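**Cirunel Adds Red Serving Bowl to Its Skorby Tableware Line**

23 May 2020

Cirunel announced today that a red plastic bowl will join its Skorby line of everyday tableware. The bowl has plain, smooth sides and a glossy finish, and is meant for salads, fruit and shared dishes at the family table.

The first production run is limited to 986 bowls. Of these, 200 are reserved for the company's store in Tundano, and the remainder will be offered through independent kitchen shops. Orders from shops open this week, with a minimum of eight bowls per order. A second run is planned for October.

"Customers have asked for a strong color that works beside the patterned bowls they already own," the company said in a statement. "Red was the color they requested most often."

The Skorby line was developed at the company's design office in Pärn and is sold by the piece.
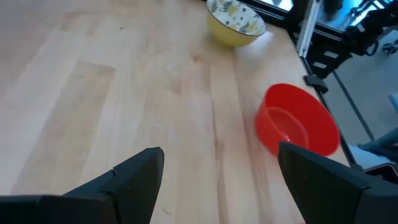
The red bowl on a wooden tabletop, and with a patterned bowl.
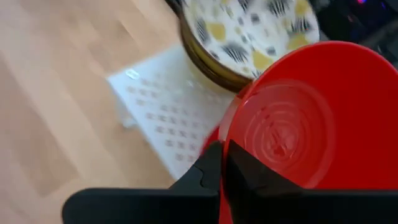 **Will the bowl be sold as part of a set?**

Cirunel will sell it singly in the first run. A decision on sets will be made before the October run.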